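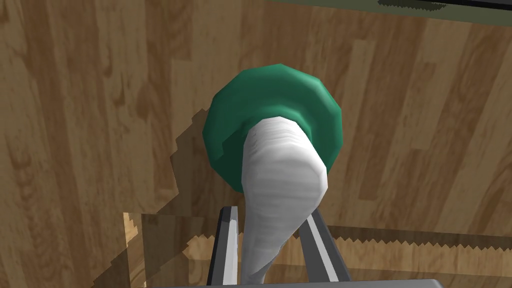

Lallura Releases Fanitz 2, a Simulated Home Where Two-Armed Robots Can Practice Everyday Chores

BRORKUSINE, Nov 30, 2024 – Lallura today released Fanitz 2, a new version of its household simulation kit for teams that build and train two-armed robots. The kit gives a robot a furnished home to work in, full of ordinary things to reach for, pick up, carry and put down, and it lets the people behind the robot run the same chore over and over with the room set exactly as they want it.

The first Fanitz had two rooms and a short list of objects. Fanitz 2 ships with 14 rooms that open onto one another through real doorways, and with more than 800 objects, from kitchen goods to hand tools. Floors, walls, doors and pictures can be swapped in a minute or two, so a team can move the same job from a plain room to a busy one and see how its software copes.

"We love the messy middle of a chore," said Elie Zoubi, who leads the Fanitz team at Lallura. "Picking up a block on a bare table is a fine place to start. But then you have something in one hand, there's a door ahead of you, the floor changes, and the other arm still has work to do. That is where it gets really interesting, and that is the part we built this release for!"

Both arms can be driven at the same time, each with its own gripper and its own commands. One can keep hold of a part while the other reaches for something else. The view from the robot's body takes in its own shell and arms along with the room, and it tilts with the robot, so a learning system gets used to walls and floors that run at odd angles. A second kind of view looks out over the gripper fingers at whatever they are holding. Teams can record any mix of views, along with arm positions and gripper commands, and play a run back from any point.

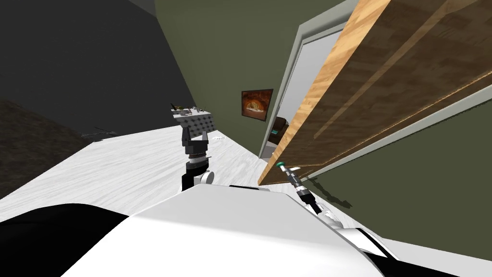 Do I need a robot of my own to use Fanitz 2?

All you need is a desktop computer with a recent graphics card. The kit comes with a ready-to-use two-armed robot model, and you can load your own model later if you have one. A full run can be set up, recorded and replayed without any hardware in the building.

Fanitz 2 also brings a new contact model for long and oddly shaped objects, which were a sore spot in the first version. Handles used to spin in the fingers, or pop out sideways when the grip closed a little too fast. The new model works out contact along the whole face of each finger, and it pays attention to where the weight of the object sits. Users who tried the early build in November told the team that narrow shafts with something wide at the far end were the first things they went to test, and they sent back plenty of recordings (some of them very funny) that helped get the settings right.

Hand tools are a big part of the update for the same reason. The workshop set includes saws, boards, brushes and a range of handled pieces that can be placed in any room in the house. Objects can lie close together or partly behind one another, so a robot has to deal with a green disc on a white handle in its fingers and a toothed saw blade just past them, with wood grain filling most of the view.

"My favorite thing is how quickly you can change your mind," said Béla Pálfi, who runs the robot lab at the Gulyás training center and was among the early users. "We moved a saw, turned a board, changed the wall color and ran it all again before our coffee was cold. Our students started making up their own chores by the end of the first afternoon."

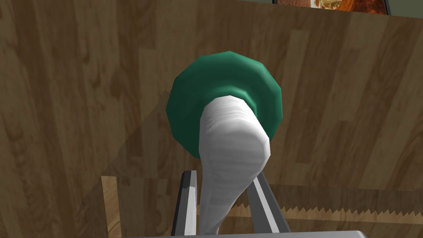
WHAT'S NEW IN FANITZ 2

Rooms: 14 connected rooms, with working doors and a choice of floors including wood grain and hexagonal tile.

Objects: more than 800, each with its own weight and grip settings. Any object can be resized or recolored.

Chores: seven starter chores with written goals, among them moving parts from room to room, clearing a floor and sorting tools. Each chore has an easy and a hard setting.

Drawing styles: a detailed style for recorded sets, and a light one with simpler shapes and shadows for fast runs on modest machines.

Recording: all views and both arms on one shared clock, with notes that can be added during playback.

Files from the first Fanitz open in the new version. Rooms that were built by hand may need their door hinges set again, and the guide has a short page on how to do it. Sound is still missing, and so are soft goods such as towels and bedding – the team is working on cloth now and hopes to have a first version ready for testers next year.

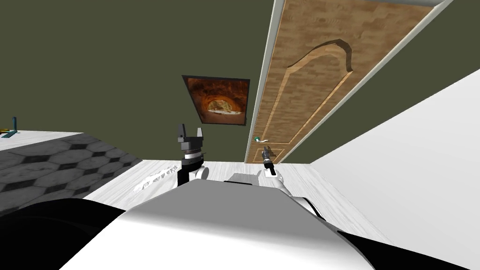
By Dorottya Farkas, Room Design, Lallura

I draw the rooms, so I get asked why we bother with paintings on the walls and panels on the doors. A robot that only knows empty white boxes will get lost the first time it meets a real hallway, and a painting hung by a door is a lovely, steady thing to look for while the whole view is tipping. So we put them in!

I also spent far too long on where one floor meets another. My colleague Győző Lakatos and I redid the seam between tile and wood until the line stayed crisp at a steep angle. It's a small thing. If you open the hall and look down, please look at the seam.

Doors took the most work. Every one has a handle that can be reached from either side, and you can set how hard it is to turn. Start with a light one and work up.

Availability

Fanitz 2 can be downloaded now from Lallura. Schools and training centers can use the full kit at no charge for teaching. Other teams can try all the rooms and starter chores before choosing a yearly plan, and current users get the update as part of the plan they have.

Press contact: Máté Kerekes, Lallura, Brorkusine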